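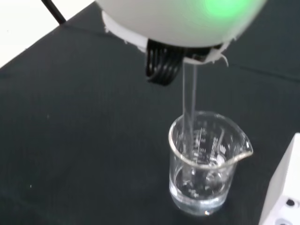

Wrist-view pour control: is the stream alone a sufficient signal?
Forum: Methods and Results
4 replies | 2 shares

Clullwood_Liquids
We invite comment on a result from the Clullwood pouring study. The policy receives the wrist view and no scale reading. It must stop the pour at a target level in a glass beaker. In 16 trials on the dark tabletop, it stopped within 4 milliliters of the target in all but 2. The printed markings are hard to read from this angle, and we do not believe the policy depends on them.

fistholm_bench
The result is of interest, but the claim regarding the markings has not been tested. A plain beaker of the same size would settle the matter. Our group would not accept the conclusion without that comparison.

Clullwood_Liquids
The objection is fair. Plain glassware has been ordered and the trials will be repeated in October.

Nyitrai_Lab
We disagree with the previous request in part. The greater concern is the background. Clear liquid against a black surface gives bright reflections along the stream and at the point of entry. On a pale bench, our own detector lost the stream in more than half of its runs. Please report both surfaces before making any general statement.

fistholm_bench
Background matters, but it is a separate question. A policy that reads numerals will fail on new glassware whatever the color of the bench. Both controls should be run, and the beaker should come first.

Recent threads
Flundgate gripper: seal wear and replacement
Stopping rules for slow pours
Scale drift during long sessions
Sharing trial logs between sites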